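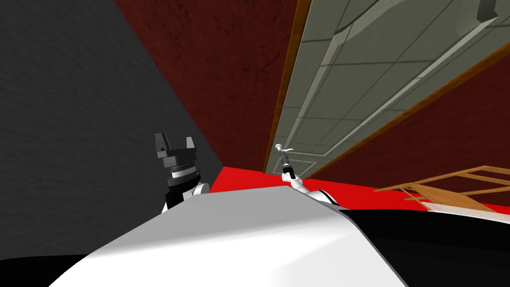

Sim view, tool in the right hand, red floor room

gridari_hp
I collect examples in simulation for a two-arm policy, 207 episodes until now. My question is about the camera. It is tilted very much, and the white body of the robot takes the whole lower part. Do I keep these episodes or do I record again with a better view?

Zoëga
Keep them. If the real camera sits in the same place, the policy must learn with the body in view.

jivasham
I don't agree. You pay for pixels which tell nothing. Crop the bottom, or move the camera up before you have 3,000 of them.

gridari_hp
Cropping is difficult - the forearms come out right behind the shell. Same room, with the table:
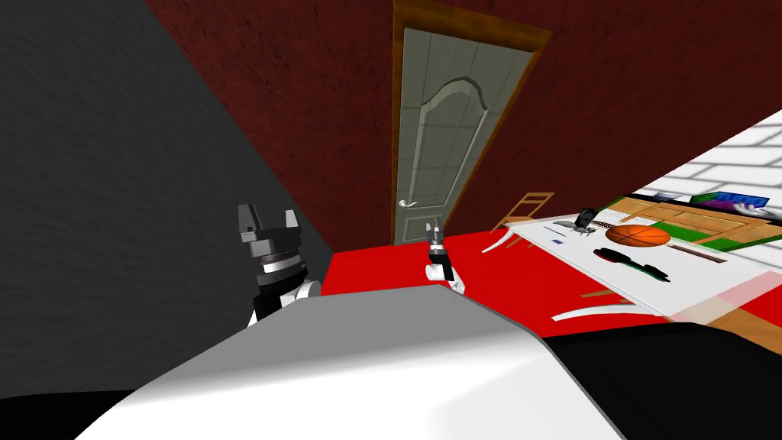

Left gripper open, table with basketball and hairbrush on the right

Zoëga
Then a crop from below also takes a piece of your table. I would leave it.

jivasham
OK, for this one I see the problem. But neither gripper is near the table. How many seconds per episode are like this? I would cut the idle start.

gridari_hp
Up to 20 seconds in the slow ones. Hannelore Schmieder wants them complete, she says the approach is also data.

jivasham
Approach yes, waiting no. Train 2 versions and compare.

gridari_hp
I will start both on Sunday and write the result in this thread.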